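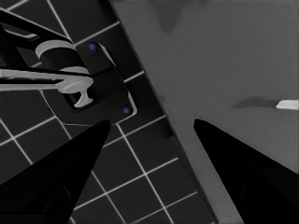 What should a coach do when a client misses a session and sends no word?

Write to them within two working days, keep the message short and friendly, and offer a new time without asking for an explanation.

Figure 1. Rendered view of a dark tiled floor and a flat grey surface.

4. Missed sessions and what was said after them

4.1 How we came to the question

We did not set out to study missed sessions at all. The Waritance programme was planned as a study of goals: how people in the middle of their working lives choose them, how they talk about them with a coach, and how the wording changes as the months go by. Missed sessions appeared in our first plan only as a nuisance to be dealt with in the analysis. It was Uzma Kazmi, reading through the early correspondence for quite another purpose, who noticed how much of it was taken up with appointments that had not happened, and how differently the coaches handled them. Some wrote straight away. Others let a week go by out of what they clearly felt was good manners. One had a stock message which she had been using, unchanged, since before she joined us.

Once we had seen this it was hard to stop seeing it. A coaching relationship is a fairly light thing in its first weeks. The client has not yet had much from it, the coach does not yet know the client's habits, and both sides are still being polite. A missed hour at that stage has to be dealt with by two people who barely know one another, and usually in writing, where a kindly meant sentence can be read as a telling-off. We thought it deserved a section of its own.

4.2 Who took part and what we read

Seventy-one clients took part, working with five coaches at the two sites, Murín and Koslow. All were in paid work when they joined, and all had asked for coaching themselves; we took no one who had been sent by a manager. The coaches had each completed a recognised training course and had their own supervision outside the programme, which we did not have access to and would not have wanted.

Sessions were booked through Rokari, the appointment service the programme already used, and most messages between coach and client passed through it as well. With everyone's written agreement we were able to read 2,316 messages, with names and workplaces taken out before they reached us. Telephone calls were not recorded. Where a coach had rung a client after a missed session we have only the coach's note of the call, and these notes vary a great deal, from a full page to the single word "spoke". We come back to this in 4.6.

We counted a session as missed when the client did not attend and had not sent word before the starting time. A message sent five minutes beforehand from a railway platform was therefore a cancellation, and a message sent five minutes afterwards from the same platform was a missed session. We did argue over this rule, and we are not entirely happy with it, but every other rule we tried asked us to guess at what the client had meant to do.

4.3 Reading the follow-up messages

Mirjam Bosman and Cleiton Portela read each follow-up message separately and made notes on its tone, its length, what it asked of the client and whether it offered a new time. They then met to compare notes. Where they disagreed, Hervé Leclerc read the message too and the three of them talked it through until they could settle on a description. There were some long afternoons over phrases such as "no worries at all", which one reader found warm and another found dismissive, and which we ended up describing simply as informal.

It may help to give the flavour of the messages. The following is typical of what we came to call an open invitation:

"Hello, we missed each other this morning. I hope all is well. I have the same hour free next week, or the one after it if that suits you better. Just let me know which."

And the following is typical of what we called a request for reasons:

"I was expecting you at ten and waited until half past. Could you let me know what happened, so that we can think together about whether this is the right moment for you to be doing coaching?"

We should say at once that the second message is not a bad one. It is honest, and plenty of training courses would teach something very like it. The coach who wrote it told us that she wanted to treat the client as a grown-up who could be asked a direct question, and in the later months of a relationship her messages of this kind were often answered fully and with good humour. The trouble lay in the early weeks.

4.4 What seemed to matter

Timing came out most strongly. Clients who heard from their coach within two working days generally wrote back and generally rebooked. After a longer gap, replies came more slowly and were more often apologetic, sometimes painfully so, and a number of clients never replied at all. In the closing interviews several people described the silence in much the same terms. They had meant to write, they had felt foolish, and with each day that passed the message they owed had grown larger in their minds until it needed to be a letter. One client told us she had drafted hers in her head all through a family holiday in August and had come home without sending it.

The coaches, for their part, had very often been waiting out of consideration. "I didn't want to crowd him," one said, and another spoke of leaving the door open. We were rather touched by how often each side turned out to have been worrying about the other – the coach anxious not to press, the client anxious that the coach had given up on them – with a perfectly good working relationship sitting idle in between.

The offer of a definite new time also seemed to help. Messages ending with "let me know when you would like to meet" were answered less readily than messages naming an hour. Ronaldo Rocha, who carried out the interviews at Koslow, suggests that a named hour can be accepted with one word, whereas an open question sends the client off to look at a diary, and the diary is precisely the thing that has just caused the embarrassment. We find this persuasive, although our material cannot settle it.

Length mattered less than we had expected. Some of the best-received messages were long and chatty and went on to talk about the coach's own dreadful morning. Some were a single line. What the clients remembered was whether they had been asked to account for themselves.

4.5 The question of reasons

Readers with a background in counselling may by now be uneasy, and we have some sympathy with them. There is a long tradition of treating a missed appointment as something to be looked at: it may say something about the work, about the goal, or about the pair of people in the room. We would not want a coach to come away from this section believing that a missed session should be waved through and never mentioned again.

Our suggestion is a more modest one, and it concerns order. In the relationships that went on well, the missed session was usually talked about, but it was talked about face to face, at the next meeting, when the client had already come back. By then the question "what got in the way?" could be asked in an ordinary voice and answered in one. Several clients told us that this conversation had been among the most useful of the whole programme. One discovered in the course of it that the goal he had been working towards was really his brother's, and changed it that same afternoon. It is difficult to imagine him putting that in a reply to a message.

It follows that the written follow-up has only a small job to do. It brings the person back into the room. Everything else can wait until they are sitting down.

4.6 Some cautions

We have already mentioned the telephone calls. They leave an awkward hole in the material, as the coach who rang most often was also the coach whose clients returned most often, and we cannot tell from her notes what she said. She could not tell us either, beyond that she "just had a natter with them".

The clients had all chosen to be coached, and they were not paying for it. Where a fee is charged for a missed hour, as it quite reasonably is in private practice, the follow-up message has to carry news of the fee as well, and we have nothing to offer on how that is best worded. Nor can we say much about people sent for coaching by an employer, for whom a missed session may mean something else entirely.

Finally, the coaches were not told to follow up in one way or another. Each did as he or she thought best, and a coach who writes promptly may well be prompt and attentive in other respects which we did not look at. A comparison in which coaches agree beforehand to use one kind of message or the other would be a sensible next step, and two of ours have said they would be willing to take part. The wording of the messages to be used in it was still being discussed with them on 3 November 2018, when this section was last revised.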